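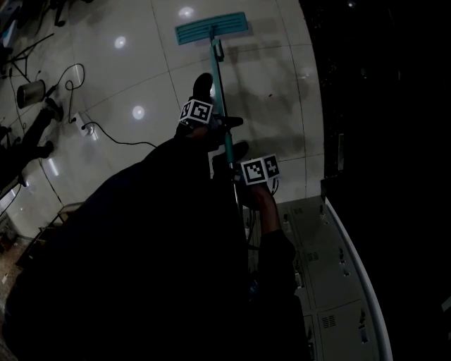
The Drokico 193 is a four-pad corner-weight scale for club racing cars, formula cars and karts. It measures the load at each wheel with the car at ride height and reports the total, the front and rear percentages, the left and right percentages and the cross weight. The pads are low, so the condition of the floor under them affects the reading more than it would with a tall platform. Grit under one foot is enough to tilt a pad. Before the pads go down, go over the area with a flat mop, the type with a rectangular head on a long thin handle, like the teal one on the glossy tile. A string mop leaves lint around the feet. Let the floor dry fully before placing the pads, especially on tile, where a pad can creep as the car is rolled on.

Drokico 193 Corner-Weight Scale System
Order code: 193
Status: in stock
Supplied by Van der Linden Motorsport Equipment

Overview

Each pad contains four load cells, one per corner, summed inside the pad. The reading does not depend on where the tire sits, provided the full contact patch is on the plate. The pads connect to the indicator by cable. A wireless version is not offered. The cable connection was kept because paddock radio traffic caused dropped readings on the earlier Brosadura pads, which this system replaces.

The indicator shows all four corners at once. Units are pounds or kilograms. The display can be read in direct sun and has a backlight for garage use.

Specifications

Capacity per pad: 1,604 lb
Display resolution: 1 lb (0.5 kg)
Accuracy: 0.1 percent of applied load
Pad size: 15 x 15 in
Pad height: 2.5 in, feet fully down
Foot adjustment: 0.5 in
Pad weight: 14 lb
Pad material: machined aluminum, anodized
Cable length: 15 ft
Operating temperature: 32 to 104 F
Battery life: 6 hours with backlight on
Charging: 12 V input, vehicle lead or wall adapter

Included in the box

Four scale pads, marked LF, RF, LR and RR
Four pad cables with locking connectors
Indicator with internal battery
Wall adapter and 12 V vehicle lead
Carry case for indicator and cables
Calibration certificate
Printed manual

Not included: roll-on ramps, slip plates, leveling stands, pad case.

Leveling

All four pad surfaces must be in the same plane. A shop floor that looks flat will often fall toward a drain, and a difference of a quarter inch at one pad can move the cross weight on a stiffly sprung car by more than a full turn on the spring perch would. Use a laser level or a water level. A spirit level on a straightedge is acceptable for karts, where the pads sit close together.

1. Mark the wheel positions on the floor with tape.
2. Place the pads on the marks and find the highest one.
3. Leave the highest pad with its feet fully down.
4. Raise the other three to match, using the threaded feet.
5. Check each pad in both directions with a short level.
6. Lock the feet and recheck.

If the floor is out by more than the adjustment range, use floor tiles or leveling stands. Do not stack loose shims under the feet. Once the positions are known, outline each pad in paint so that the same setup can be repeated.

Weighing procedure

Set tire pressures to the hot target, or to whatever figure you use for every setup session. Fill fluids to race start level. Put the driver in the seat or ballast the seat to driver weight, with some of the ballast placed in the footwell. Disconnect one drop link on each anti-roll bar.

Zero the system with nothing on the pads. Roll the car on from the ramps. If you have to lift it on, bounce each end and roll the car a short distance back and forth to take the scrub out of the tires. Slip plates reduce the amount of rolling needed and are recommended for any car with significant camber change in droop. Leave the parking brake off. Steering should be straight ahead.

Read and record all four corners before changing anything.

Cross weight is the right front plus the left rear, divided by the total. For a road course, most setups start at 50 percent. Raising the spring perch at one corner adds load to that corner and to the one diagonally opposite, and takes load from the other two. Make small changes at all four corners in preference to one large change, as this keeps the ride height close to where it was. Front-to-rear and left-to-right percentages do not respond to spring perches. They are changed only by moving mass in the car.

When the cross weight is set, adjust the drop links to length so that they go back in with no preload. Recheck toe and ride height.

Indicator functions

Zero: clears pad offset, all four at once
Hold: freezes the display
Store: saves a set of readings with a car number
Compare: shows the change from a stored set
Cross/Percent: switches between load and percentage

Stored sets are kept when the battery is flat. They can be copied to a computer over USB as a plain text file. No software is required.

Firmware note, 2022-05-17: the current version corrects a fault where Compare showed the wrong sign on the LR corner in kilogram mode. Loads and stored sets were not affected. Units shipped with the earlier version can be updated over USB, or returned to us for updating without charge.

Care and storage

Wipe the pads with a damp cloth. Do not pressure wash them. Brake cleaner will attack the seal between the top plate and the body. Saltemix or a similar neutral degreaser is suitable for rubber marks. Store the pads flat or on edge in the pad case and do not place anything on them in the transporter. A pad that has been dropped should be tested against a known weight before it is used again.

Connectors should be capped when the cables are off. Contact spray is not needed.

Calibration

The factory interval is two years. Calibration is done in our workshop by Bram Claeys and covers all four pads and the indicator as a set. Pads are not interchangeable between systems without recalibration. The workshop is closed for the last two weeks of July, and sets received in that period are placed in the queue for when it reopens.

Accessories

193-R Roll-on ramps, set of four
193-S Slip plates, pair, front axle
193-L Leveling stands, set of four
193-C Pad case, holds four pads
193-K Kart pad plates, set of four
193-X Extension cable, 15 ft

Compatibility

The Brosadura indicator will not read these pads. Brosadura ramps fit, but sit slightly below the plate edge. Brosadura cables have the same connector with different wiring and must not be used.

Ordering

Trade accounts and race teams: contact Fatima Mtshali in sales for pricing on more than one system. Shipping is in two cartons, which may arrive separately. Check the serial numbers on the pads against the certificate on receipt and report any mismatch before first use.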